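Play Food Library Opens at Brinden Community Hall

Nov 20, 2019

Families in Brinden can now borrow play food the same way they borrow books. The Tumska Toy Library has opened a second lending shelf at the community hall on Fimach Street, and this one is given over entirely to pretend groceries, cookware and tableware.

The shelf holds 400 pieces, most of them donated over the summer by households whose children had outgrown them. A smaller number came from Qian Toys, a store on the same street that closed its play kitchen display earlier this year. Everything was washed and checked for cracks before it went out. Pieces with small parts that could come loose were set aside and will not be lent.

Fruit and vegetables make up the largest part of the collection. There are apples, carrots, corn, lemons and bunches of grapes, mostly in hard molded plastic, along with felt sandwiches and a set of wooden eggs. Molded fruit has been the first to leave the shelf so far, and the library says it wipes clean more easily than cloth pieces and holds its color well.
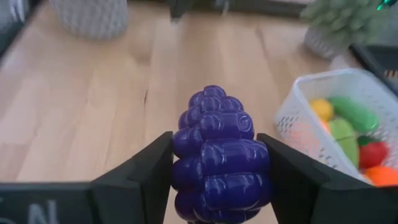 Borrowers choose from ready-packed bags or fill their own. A ready-packed bag is put together around a theme, such as a fruit stand, a breakfast table or a picnic. Those who would like to mix and match can take up to 30 pieces at a time. Loans run for 2 weeks and can be renewed once if no other family has asked for the same bag.

There is no charge for each loan, but households pay a deposit of 50 cents per bag, returned when the bag comes back. A lost grape bunch or a chewed carrot will not cost anyone their deposit — the library expects some wear — though it does ask that broken pieces be brought back so they can be taken off the list.

The hall has also set up a table next to the shelf where children can try things out before taking them home. Parents are asked to stay with children under three, and to put anything that has been in a mouth into the wash bin under the table.

Day care providers may borrow as well, under a separate sign-up sheet kept at the front desk. Their loans can run for a full month.

The library is still looking for toy pots and pans, cutting boards and shopping baskets. Donations can be left at the hall during opening hours. Battery-operated toys cannot be accepted. A sorting session for new donations is planned for January.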